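I've finally got a little fridge of my own and I'm ridiculously pleased with it! It was £59 second-hand, it lights up like a tiny theatre when you open the door, and it fits beside the counter with room to spare. The purple bowl has gone on the top shelf (best seat in the house).

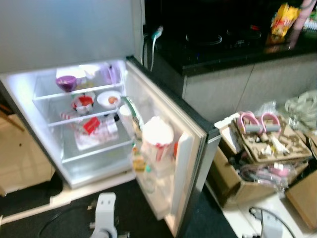

Murdo Sutherland reckons bowls should always go at the bottom, in case of spills, and says he's lived by that rule for 34 years. I'm not convinced, Murdo, but I'll give it a go in November when I next do a proper clear-out.

What I love most is how the tall things find their own places. Bottles low down, snacks wherever they'll stand up, and a clear drawer so I can't forget what I bought. I used to lose whole cucumbers in the old one! I've also started keeping a bucket close by while I sort, and it saves so many trips across the kitchen.

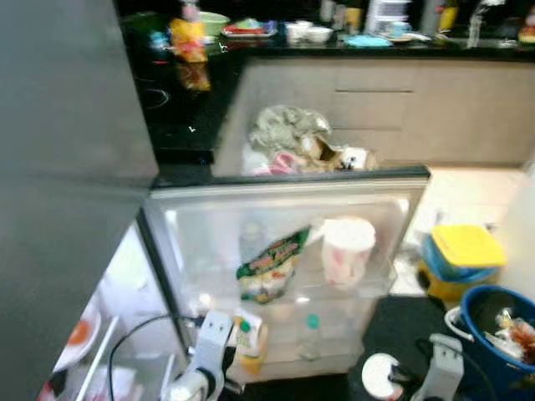 *Green snack bag up on the glass shelf, bucket at the ready.*

Next job is the top of the fridge, and all those plastic bags.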